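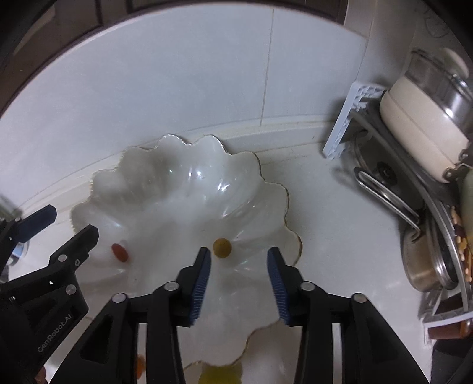 About Altton

Altton hires out, repairs and resells serving glass and china for home and small-event use. Stock is mainly fruit dishes, footed bowls, cake plates, platters and side plates, with a smaller range of jugs and covered dishes. We do not hire cutlery, linen or furniture.

The business was set up by Huguette Tessier, who had spent her working life in a glass decorating shop, applying and firing metal rims. She began by re-rimming worn pieces for other dealers. Owners kept asking whether they could borrow a bowl while theirs was away, and the lending shelf grew into the hire side, which now takes up most of the building. The decorating kiln is still in use two floors down.

What we stock

The current catalogue holds 294 patterns. A pattern, as we use the word, means one shape in one finish, so a scalloped bowl with a gold rim and the same bowl with a plain rim are entered separately. The total number of pieces on the shelves at the October stocktake was 1,895. This includes pieces out on hire but leaves out anything set aside for repair.

Patterns are grouped by body and by rim.

Body: clear pressed glass, white glass, coloured glass, bone china, stoneware.
Rim: plain, ground, gold line, gold band, coloured line.
Edge: round, scalloped, petal, fluted, square.

A gold line is a single brushed stroke on the outer edge. A gold band is wider and carries onto the face of the dish. The difference matters for cleaning and for price, and it is the point most often mixed up in orders. If you are matching pieces you already own, lay a ruler across the rim and send us the width of the gold along with the outside measurement of the dish.

Two of our ranges are made for us. Ljungberg is a white glass range in five sizes, with a ribbed wall and a gold line. Ikier is a heavier clear glass with a ground rim, intended for outdoor tables and for households that want to put everything in the dishwasher. Everything else is older stock, bought in at house clearances or from closing shops, and we cannot always replace it like for like.

How a piece gets onto the shelf

Every incoming piece is washed by hand in lukewarm water, dried, and left overnight at room temperature before it is checked. The check is done under a side lamp on a white counter. Mei Sorensen, our stock manager, wrote the checking sheet and still does most of the checking herself. It covers:

Rim chips, found by fingertip and then by loupe.
Rim wear, graded 1 to 4 against a set of sample rims.
Scratches on the inner face.
Cloudiness that does not clear with a mild vinegar wash.
Rock, meaning movement when the piece is set on a flat plate and pressed at the edge.
Ring, for footed pieces only.

Grades 1 and 2 go to hire. Grade 3 goes to the resale shelf with the wear written on the ticket. Grade 4 goes to the kiln room if the body is sound, or is sold as a planter or soap dish if it is not. A chip of any size on the rim takes a dish out of food use. There is no exception for small chips on the underside of a scallop, although we are asked for one every few months.

Fruit dishes and what to put in them

Most of our hire orders are for fruit dishes, and most of the questions we get by telephone are on the same subject. The following notes cover the usual ones.

Whole fruit can sit in any dish we hire. Cut citrus should not be left standing against a gold rim, because acid dulls the gold over time. Use a plain-rimmed liner or choose a pattern with a ground edge. Figs, dates and ripe stone fruit leave sugar in the grooves of a ribbed wall. Soak for ten minutes and use a soft bottle brush along the rib, working from the centre outward.

Wide dishes look under-filled with small fruit. For a sideboard we suggest filling to two-thirds of the wall height, with the largest pieces first. For display with only a few pieces, a dish with inward-curving ribs will tend to bring round fruit back to the centre, and it will travel better to the table than a flat platter. Wax and wooden fruit are fine in all patterns. Painted fruit should be tested on a damp white cloth before it goes into white glass, as some of the cheaper reds and oranges come off.

Dishes stacked for storage need a layer between them. We supply felt rounds with every hire and ask for them back.

Repair and re-rimming

Yannick Pichon runs the kiln room. Work offered at present is gold line, gold band, coloured line, rim grinding and light polishing. We do not mend clean breaks for food use, and we do not fill chips with resin.

A standard gold line takes 11 working days from the day the piece is booked in. The old metal is stripped, the rim is degreased and left to dry, one coat is brushed on a turning wheel, and the piece is fired with a slow cool. Bands take longer and are quoted one at a time. Scalloped rims cost more than round ones, since the wheel is of no use and the line has to be brushed lobe by lobe.

Owners should be aware that re-firing carries a risk to any old glass. Faults that cannot be seen beforehand may open in the kiln. Yannick will say so in writing, with his opinion of the particular piece, and nothing is fired until the form has come back signed.

Packing and transport

Hire stock leaves in grey crates with fixed dividers, packed on edge. The packing slip on the lid shows which slot each dish came from, and dishes should go back into the same slot. Rinse off food before return. Full washing is done here — please do not put gold-rimmed pieces through a dishwasher first, even on a glass cycle. Crates are collected from ground level between 7:30 am and 4 pm.

Breakages are charged at the ticket value printed on the slip. Normal rim wear is not charged.

Who to contact

Huguette Tessier, owner. Buying in, valuations, large collections.
Mei Sorensen, stock manager. Pattern matching, grading, stocktake.
Yannick Pichon, kiln room. Re-rimming and grinding.
Amparo Esteban, hire desk. Bookings, crates, collection times.
Ysaline Moulin, accounts and catalogue. Invoices, deposits, catalogue errors.

The catalogue runs on Itisis, a stock program Ysaline adapted for the purpose, and each pattern number begins with the body code followed by the rim code. Please quote the full number when you write. If you have no number, send the outside width, the height, the edge type and a note of the rim colour, and Mei will look for the closest match.

Visits to the shelves are by appointment with the hire desk. Bring one of your own pieces if you are matching a set, wrapped separately from anything metal.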